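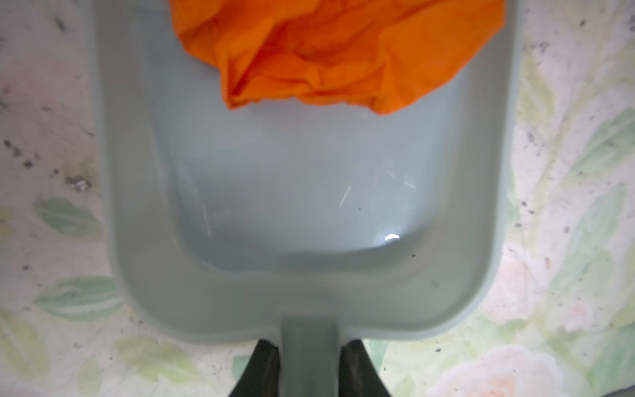 A plastic dustpan holding a crumpled piece of orange material.

Tabletop waste clearing is the removal of small, light waste from a table or workbench into a lined bucket, a bag or a dustpan. It is different from floor sweeping in scale and in the kind of waste, which on a table consists mostly of wrappers, thin plastic, scraps of paper and cut pieces left over from handwork.

Equipment

The dustpan is a shallow pan with one open, wide side and a handle on the opposite side. The raised rim on the remaining sides keeps the waste from sliding out while the pan is carried. Large crumpled pieces are usually placed in the pan by hand, and the brush is kept for crumbs and dust. A pan used on tables is normally kept apart from the one used on floors.

The bucket serves as a stand for the bag. The bag is opened inside it and the rim of the bag is folded outward over the edge, so that it does not fall in when something heavier is dropped. Translucent bags are common for this purpose, as the level of the waste can be seen without opening them.
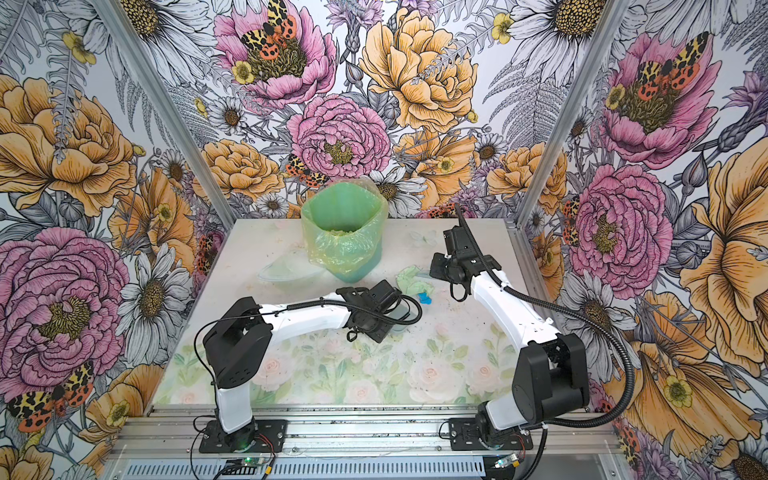 Mervin Simard objects that the bucket is given too much importance, and that on a small table a bag which can stand by itself takes less room and is quicker to tie. Both ways are in use. A free-standing bag needs some waste at the bottom before it becomes stable, and it must be held or pressed open for the first pieces.

Order of work

Usually the larger pieces are collected first and the small ones after. Clear plastic is easily missed on a pale or patterned surface, and many people pass a flat hand over the table at the end to find it. Crumpled film tends to open again after it is released, and for this reason it is pushed down into the bag and not only laid on top. Dust and specks are brushed last, toward the open side of the pan.

Local practice

In the craft rooms of Sekisdale the table is cleared twice in a session, and the second clearing is done before the chairs are put up. The Garkmont household guide, printed in 2,000 copies, gives the same order of work and advises 2 bags for each long table, one for plastic and one for paper.

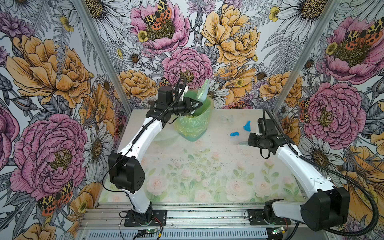

533 words in the full entry | Reading time: 2 min

Closing the bag

The bag is closed when there is still enough free material at the top to make a knot. Air is pressed out slowly from the sides, with the opening turned away from the face. If the bag was standing in a bucket, the folded rim is first turned up again, and then the bag is lifted straight.

See also: Dustpan; Bin liner; Workbench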